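Bavora gets its play market back in October

I stopped by the Rimeck building at lunchtime because I'd heard the pretend produce market was coming back, and yes, it's true! Doors open in October, same corner room on the ground floor, and kids get in free again (grown-ups pay 2 a head, which goes toward replacing whatever gets chewed).

If you missed it last time, it's a little make-believe grocery run by the Tostus toy library. Kids get a basket and a list, they shop, they argue about who gets to be the cashier, and everything goes back on the counter for the next bunch. My niece did it four times in one afternoon and cried when we left.

The big change this year is the food. The old felt stuff had gone gray and kind of sad, so Tostus put in for a small grant from the Steinarsdóttir fund and got 500 to spend. They used 330 of it on fake fruit and vegetables and are keeping the rest for shelves. I'm a sucker for toy food, so I was pretty happy to see the strawberries, red at the tips and fading to a yellowish green, with all those tiny bumps for seeds. And there's a cucumber too!
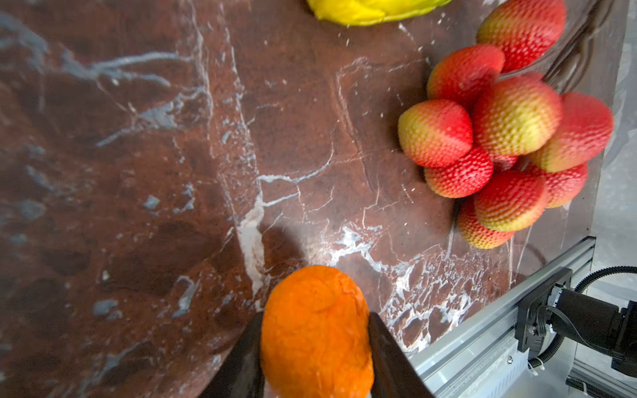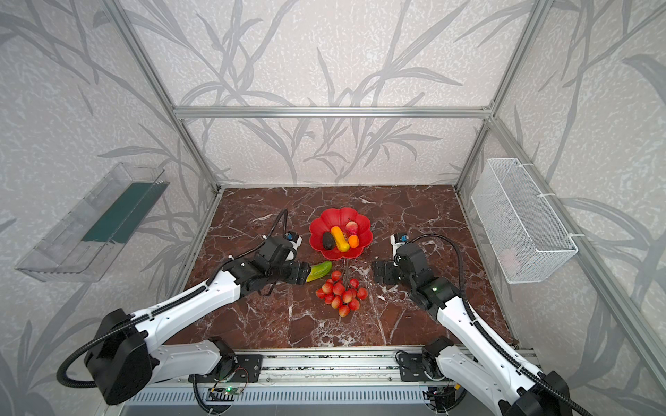 I asked whether the pieces can be washed, because I've met toddlers, and the answer is warm water and dish soap, no dishwasher. They'd also like parents to check pockets on the way out. A whole bunch of felt carrots went home with people last year and only a couple ever came back (if you have one in the car, just drop it in the box by the front door, no questions).

Sessions are capped at 20 kids, mornings only to start with, and they'll add an afternoon if enough people ask. Sign-up is on the sheet at the Bavora library desk or by phone with Tostus. Strollers stay in the hallway this time, it got way too tight in there last year.

They're still short on baskets, the small kind with a handle, and would love a toy cash register that beeps. Paper bags are covered. I've got a play scale in my attic somewhere that I keep promising to bring over, so I guess that's my weekend.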